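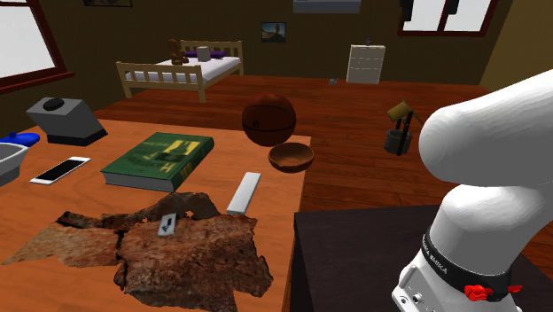 The bedroom scene in Murirden, arm on the dark table, clutter on the wooden one.

July
Posted by admin

I have been using Murirden on my home computer for a little over a month and have enough notes now to write it up. Murirden is a pack of furnished rooms for robot arm simulation, sold by Girudex as a download. You pay $98 once and get eight rooms, a library of household objects, and a script that scatters the objects over the furniture for you. You need your own simulator to load it into. I paid for my copy.

My interest in this is narrow. I write pick-and-place code as a hobby, I don't own an arm, and I'm not going to buy one. Until this spring I was using the Kidano starter scenes, which are free and consist of a gray floor, a gray table and a handful of colored blocks. I got my code working well on the blocks and then had no idea what to do next.

The download is 11 GB and took most of an evening on my connection. Setup took 40 minutes, and a good part of that was my own fault for unpacking it to a drive that was nearly full. The instructions are a single text file. It covers the install and the scatter script and says almost nothing about the cameras, so plan on reading the config files.

I have spent nearly all my time in the bedroom. It has a bed, a white chest of drawers, a lamp, windows, and a wood floor. The work happens on a long table with a second, darker table next to it for the arm. The arm model is white and has the FRANKA EMIKA name on a black band, and it loads with its gripper already attached. I didn't have to touch the joint settings.

The objects are the reason to buy it. On the run I used for this post the script gave me a basketball, a wooden bowl, a phone, a green book, a slim white bar and a flat slab of something that looks like rusty bark. Sizes are all over the place, and so are shapes. My block code assumed everything has parallel sides and sits flat, and it fell apart on the first day. I rewrote the grasp step twice. It is still bad at flat things.
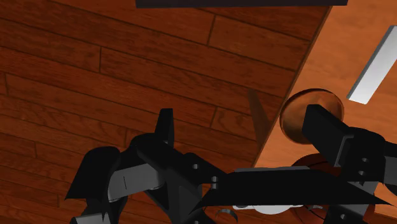 Bench Notes No. 40

The wrist camera is on by default and I ended up relying on it more than the room camera. It sits close enough that the gripper takes up a lot of the picture, which bothered me at first. I tried moving it back, and then the fingers were too small to line up with anything, so I put it where Girudex had it. If your code looks for objects by color, watch the dark parts of the gripper against the dark floor. I ended up masking the gripper out by hand.

Some things I don't like. The floor is shiny and the shine costs you speed. On my machine, turning reflections off made the difference between a smooth run and one I had to walk away from. The scatter script sometimes puts things close to the table edge, and my arm has knocked the bowl off more times than I'd like. You can set a margin, but it applies to every object at once, so a margin big enough for the ball wastes half the table for the small items. I would also like object weights listed somewhere. I had to open each file to find them.

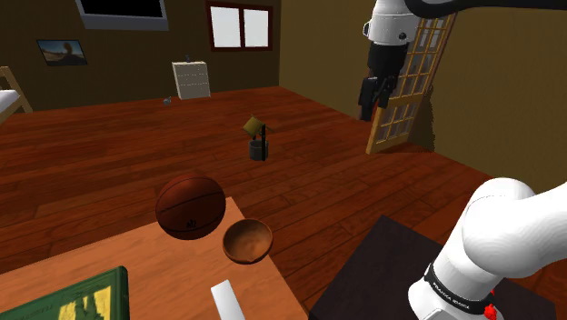

Room changes are the other thing I wanted to test. You can give the script a seed number and get the same layout back every time, and that part works as advertised. I ran one seed over and over while fixing the grasp step and then switched to new ones. You can also lock the furniture and only scatter the small stuff, and I leave it that way now. When everything moves I can't tell which change broke my code.

I wrote to Girudex support once, about the margin setting. The answer came back the next morning and said per-object margins are on their list, with no date. Fair enough.

I looked at Strachan as well before buying. It has more rooms, but it's a yearly subscription, and I don't do this often enough for that. If you use a simulator every day for work you may come out differently.

For $98 I'm satisfied. If you're still getting the basics running, stay with Kidano until your blocks work and then look at this. I'm going to try the kitchen next, after I fix the book problem. It can't get a finger under the cover edge and just pushes the book along the table.

Related posts
Kidano starter scenes: first look
Strachan trial, short notes
Masking the gripper out of wrist camera images
Grasping flat things, part one

Last updated: July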